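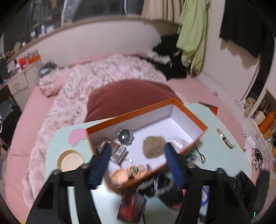 The Orange Box
By Jamshid Kordestani
17 Apr 2022

My sister mailed me Grandma's junk box from Disurham, and it took me 10 minutes to get up the nerve to open it. I put it on the little bed table, the mint one with the heart on it, and climbed up next to it like I was home sick from school.

First thing I went for was the fuzzy brown ball. I'd have bet money the cat ate that in July, the summer we all shared one room in Kollcombe! Then the glassy gray one, which I used to hold up to my eye until I got yelled at.

I called my sister.

"Did you take the ring out?" I said.

"What ring? There's a ring?"

There was, a skinny little silver thing, down by the striped package. She got very quiet (she's never quiet).

"Don't you dare try it on," she said.

So of course I did.

We use cookies to improve your visit. Accept | Settings

Comments

Tianyou Liang: Wait, did it fit??

guo_reads: My grandma had a box like this. Mostly buttons.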